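Clondow Helpdesk
Ticket: Snack table, sticky patches on wood top and bins sliding
Category: Furniture and supplies
Site: Sukprasert building, ground floor
Opened by: Theerawat Wiriya
Opened: 3rd May
Priority: Normal
Status: Closed, one follow-up item

Problem as reported

The wood top on the snack table has gone tacky in patches. The worst one is where the black tray normally goes. When you lift the tray it sticks, then lets go all at once, and bars slide off the side. The clear bins have the opposite problem. They move if you put a hand in one to take something out, and by the end of a day the row is crooked.

The top was oiled on the Thursday before with Trekasley board oil. It had been oiled once before, in November, with no trouble that I know of.

Please advise if the oil has to come off or if it can be left to cure.

Reply, helpdesk

Thanks for the details. Please send:
- how much oil went on and how long it sat before it was wiped
- whether the patches are only under things or also on open wood
- a picture of the surface and one of the table with the tray and bins in their usual places

Please also hold off on any spray cleaner for now. Some of them leave a film on fresh oil and it gets hard to tell one from the other.

Reply, Theerawat

Two coats, 20 minutes between them. The second coat was wiped with the same cloth as the first, which was fairly full of oil by then. The tray went back on the same afternoon.

Open wood feels fine. I ran the back of my hand along the front edge and down both ends and it only drags where something has been standing. There was also a wrapper stuck down with oil on Friday, which left a faint line when I peeled it up. No food on the wood as far as I can tell, all the bars are sealed.
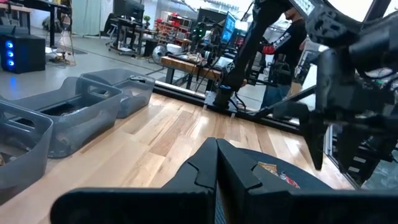

Light wood with visible grain. Small piece of packaging, red, white and tan print.

Grain is easy to see and the color hasn't gone blotchy. The patches only show if you get down low with a light behind them, so I don't expect a picture to help much there.

Reply, helpdesk

That sounds like too much oil left on the surface and then covered before it could cure. It doesn't need stripping. Steps below, in order.

1. Take everything off the top. Bars can go in a closed box for the time being.
2. Wipe the tacky areas with a clean dry cotton cloth, along the grain. Change to a fresh part of the cloth often.
3. If it still drags, put a little fresh Trekasley on a cloth, rub the patch for a minute and wipe it all off again. The new oil softens the old.
4. Leave the top uncovered for 12 hours at least.
5. Wash the undersides of the tray and bins with dish soap and dry them before they go back.

Lay used oil cloths out flat outdoors to dry, away from anything that burns. Don't ball them up or put them in the trash while they are damp with oil.

Log, Theerawat

Step 2 took off more than I thought it would. The cloth came up yellow. The patch at the back was clean after that, the one under the tray was better but still grabbed.

Step 3 on the tray patch only. Rubbed, wiped, wiped again with a second cloth. Left everything off overnight.

Next morning - no drag anywhere. Checked by pressing a paper napkin on the old patch and lifting it. No mark on the napkin and no fibers left on the wood.

Washed the tray. The underside had a ring of oil on it, so putting it back unwashed would have started the whole thing over. Bins washed as well.

On the sliding: there is nothing on the bottom of the bins to hold them, it's just smooth plastic on smooth wood. They weigh very little with nothing in them, and most of the week the stock is in one bin or out on the tray.

Usual layout for reference. Clear bins in a row along the back, black tray in the middle with the mixed bars. The bars in light blue wrappers and the green, red and beige ones share the tray. A bar that ends up on the wood beside it gets put back when someone notices.

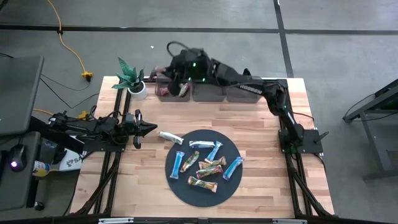 Can rubber feet be stuck onto bins that stand on an oiled top?

Clear silicone dots are the better choice, as some rubber reacts with oil finishes and leaves gray marks. Wait 10 days after the last coat before using them.

Log, Theerawat

Ordered a sheet of silicone dots from Prindance together with the next box of bars. Will put one in each corner of each bin when the waiting time is over. Tried a strip of shelf liner under the row in the meantime. It works but it bunches up at one end, and crumbs would get under it.

No liner under the tray. It stays put well enough by its own weight and I would like air to get to that spot.

Helpdesk note

Main issue closed. Cause: excess oil on the second coat, covered the same day. Next time use one thin coat and a clean cloth for wiping off, and keep the tray off overnight.

Follow-up left open for the silicone dots. Theerawat to add a line here when they are on.

Log, Theerawat

Dots arrived, cloudy instead of clear but the right size. Keeping them in the drawer with the oil until the 10 days are up.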